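Chores are harder than they look
by Bianka Kiss
September 2020

My mother-in-law asked me last winter when she could buy a robot to make her tea. I told her not to save up yet. I have written about automation for a trade newsletter long enough to have been wrong in both directions, so I'll lay out where I think things stand.

A machine can already do a chore if you let it set the terms. The bottling line at Flollex fills 500 bottles in the time it takes me to rinse one, and every bottle arrives in the same spot, the same way up. A kitchen gives you none of that. The cup is wherever somebody left it.

Take pouring from a kettle. You hold the handle off to one side, the weight pulls the spout down, and the weight changes as the water leaves. A person feels that in the wrist and corrects without thinking. A two-armed robot has to work it out from cameras and motor readings, and the cup is a small target. One arm has the kettle up over the table, the other is open and pointed at the cup, and everything difficult is in the next few inches.

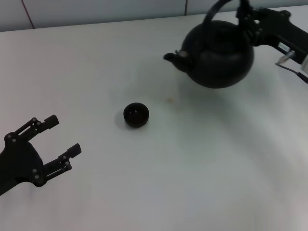
What counts as done

Danilo Agbayani, who fits out packing benches at Lerov, has a rule I like. A job is automated when the person who used to do it has gone off to do something else. If she is standing next to the machine with her hand near the stop button, you have bought her a second job.

By that rule, very little housework is automated. The dishwasher counts. The washing machine counts. Both are boxes you load by hand, and the loading is the part we'd all like to be rid of.

Seeing is a good share of the trouble. A camera down at the gripper gets close to the work, but it can also end up looking at plain gray and white panels with its own cable looped across the view. There isn't much to steer by in that. People forget how often we lean back and look again from another angle.

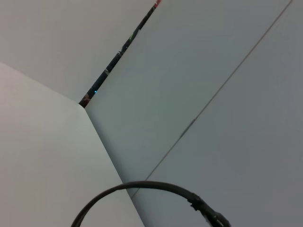 Will a home robot be worth buying in the next 5 years?

For most households, I doubt it. A shop with one dull task and a fixed bench might do well sooner, and I would look there first.

I don't say any of this to run the work down. Arms are cheaper than they were, and the people using them are patient. But I'd want to see one pour 30 cups in a stranger's kitchen -- with the stranger's kettle -- before I told my mother-in-law anything different.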